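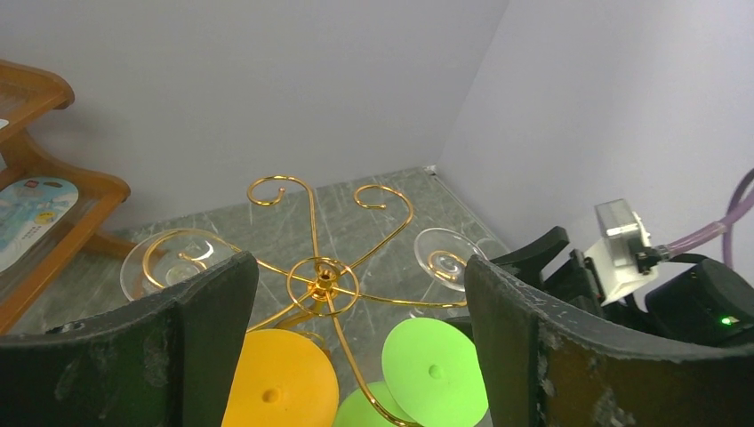
How do you keep an old village pub going when the owners want to retire? In Lullbridge, the people who drink, eat and play dominoes there have clubbed together to buy it.

Lullbridge locals raise the last of the money to save the Tak Arms

5/21/26
By Imani Makori

We are so very pleased to be able to tell you that the Tak Arms, the only pub left in Lullbridge and the place where a good many of us had our first legal drink (and our wedding breakfasts, and our wakes), now belongs to the village. The sale went through earlier this month, and the keys were handed over in the car park in a proper downpour, which didn't put anyone off in the slightest.

The share offer closed at the end of April with 688 people signed up. Shares started at £100 each, so that as many households as possible could join in, and every shareholder has one vote however much they put in. Most of them live in Lullbridge or the farms just outside it, but there are shareholders further off too, including families who moved away years ago and still come back for the summer fair.

The pub went up for sale when the last landlord and landlady, who had run it for 38 years, decided it was time for a rest and a bit of gardening. They could have sold to a developer for a higher price, and we know they had offers. Instead they gave the village time to find the money, and we can't thank them enough for it. They've been given the corner table by the fire for life, along with a standing order for Sunday lunch.

Bit-na Wi, who has taken on the tenancy and will be moving into the flat upstairs with her family, has cooked in hotel kitchens and pubs for 13 years and was chosen after a long day of interviews and an even longer evening of tasting.

"I walked in on a wet afternoon and somebody had moved their coat off a stool for me before I'd got my hood down," said Bit-na. "I'd like people to find it just as friendly as I did. The pies are staying, so please stop asking me! There'll be a few new things next to them on the menu, and my mum's pickles on the bar, and we'll see how we get on from there."

The front bar will be open as usual from noon while the work is done at the back. The kitchen needs new extraction and a good deal of rewiring, and the old skittle alley, shut up for longer than anyone likes to admit, is being turned into a room that can be used by the toddler group in the mornings and hired out for parties at night. The Bemance Singers have already booked it for their practices, having outgrown the vestry. There will be a step-free way in from the garden side, something a lot of you asked for on your forms.

Wine drinkers will be glad to hear that the list is getting longer than "red or white". Bit-na is planning a tasting evening once a month, with six wines by the small glass and a plate of cheese from Wavine, the dairy over the hill, for anyone who would like to learn a little and for anyone who would just like the cheese. Beer will carry on coming from the same brewery as before, with one pump kept for a guest ale picked by the regulars.

A reopening party for the kitchen will be held once the builders have gone, with a hog roast, a meat-free stew, live music in the garden and a raffle. Children are welcome, and so are well-behaved dogs. Until then, hot food will be limited to soup, toasties and whatever Bit-na can manage on two rings.

Anyone who missed the share offer and would still like to lend a hand is very welcome to come along on a painting morning. Bring old clothes and, if you've got one, a stepladder. Details are on the board in the porch. Shareholders will get their certificates by post, and if yours hasn't turned up by the end of next month, please leave your name and address behind the bar.

For interviews or to arrange a visit, please contact Imani Makori at the Tak Arms, Lullbridge.

Comments

Maureen P
Wonderful news. My dad played darts there every week of his working life and he'd have bought ten shares if he could.

hedgerow_dave
Will the quiz be back on its old night? We've been using our kitchen and my wife wants it returned to her.

Colin from the top road
Good luck to Bit-na. Had the soup at lunch, very nice, plenty of pepper.

Jess T
Is there a booking form for the skittle alley room yet? After a christening date if possible, happy to pop in and ask.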